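7.4 False "Pick Complete" on Soft Bags

Applies to Volano pick cells with two-finger grippers, controller software from August onward. Revised Monday, November 2, 2020.

The status light is green, the counter has gone up by one, and the bag is still on the table. We logged this 954 times in 2,431 test picks on crumpled candy bags, so please don't treat it as a rare event. The controller judges a grip by finger position alone. A fold of plastic can hold the fingers apart just enough to pass.

CAUTION: Press the stop button and lock out the arm before reaching between the fingers. "Pick complete" does not mean the arm has finished moving. It may retry without a warning tone.

To check a suspect pick:

1. Stop the cell and write down the counter reading. Don't clear the fault list yet.

2. Open the wrist camera view and compare it with the item name on the screen. Overlapping bags from one brand are the worst case. With the fingers over a pile like the one below, the software may report a single Fox's item, when Spring Tea, Fruits, Berries and Black Cherry are all within a short reach of each other.
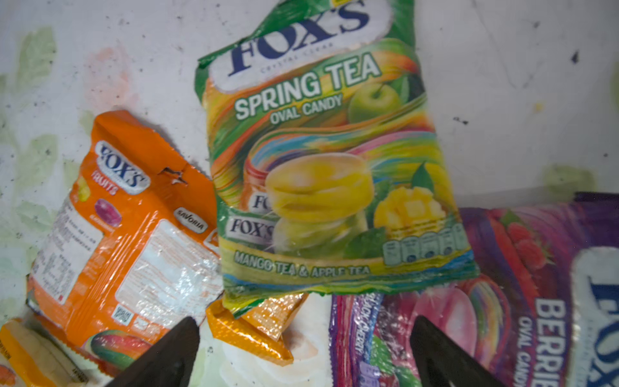 3. Look for torn packaging. Take any torn bag out by hand and set it aside. The "damage detect" option missed most small tears in our tests and should not replace this check.

4. Wipe the work surface. Smudges and specks can be read as item edges. The Drallard vision add-on is supposed to ignore them. Wipe anyway.

5. Spread the bags so that none overlaps another. If your process can't allow this, set Grip Confirm to WEIGHT and accept the slower cycle.

6. Turn the gripper from 90 to 180 degrees in the jog menu, then back. If the fingers don't return to the same mark, stop here and go to Section 7.6.

7. Release the lockout, stand clear and run one pick at low speed. Watch the bag, not the light.

Note: Auto Tune will often make the fault message disappear. It does this by widening the pass limits. We don't recommend it for soft bags, whatever the start-up wizard suggests.

If the fault comes back after step 7, save the log before you restart. A restart erases it.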